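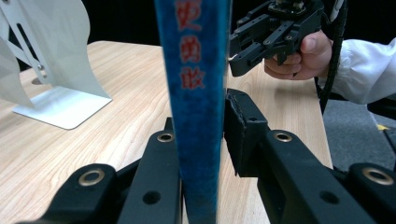
Up close with the black jaws at the Virkside open afternoon. The blue thing between them is fuzzier than most test pieces.

I had been promised coffee and a fair comparison of hand-held grippers, and Virkside delivered one of them by 3. The coffee machine had a sign on it. Malte Seidel, our guide, apologized for the sign and led 15 of us past a wall of framed patents to the back rooms, where the carpet is gray and you learn quickly to watch the cables.

The plan was to try two sets of fingers on the same chores and write down what we thought. The Kramer set is stiff and closes like it has somewhere to be. The Lusano set gives a little at the tips, and you feel that in the handle before you see it. I had read plenty about compliance in grippers and had nodded along at several talks. Ten minutes of squeezing things taught me more, mainly that my left hand is useless.

Soft surfaces were where I changed my mind. With anything fuzzy, the stiff fingers made me squeeze far too hard, as I couldn't tell when I had hold of it. Elli Keskinen, who had come up on the same train, got along with them fine and said I was gripping like a man opening a jar. She scored the Kramer set higher on everything. We have agreed to ride home in separate cars.

Then came books. A hardcover is a mean thing to give a beginner: smooth, wide, and heavy on whichever side you aren't thinking about. It takes both hands working together, and the trick, according to Malte, is to stop steering with your wrists and move your elbows. My elbows had not been consulted about any of this.
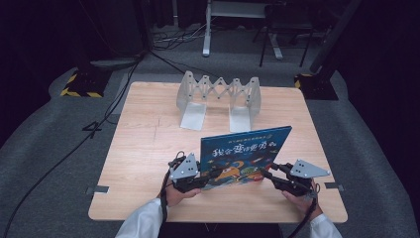

Do you need a robot arm to compare two sets of fingers?
Hand-held versions are enough for a first look at grip, reach and finger shape, but payload and repeatability have to be checked on the arm itself.

Yaw Nartey gave the arm talk after the break, with 71 slides, of which he showed 29 and waved at the rest. The useful part was on cable strain. Virkside's bench rig had logged 3,494 open-and-close cycles on one lead before the signal started dropping out, and he passed the dead lead along the rows like a relic.

I asked about the price of the Lusano fingers and was given a brochure. The brochure has a phone number in it. I'm going back in September, when the Rutov controller should be on the bench, and I'll bring a thermos.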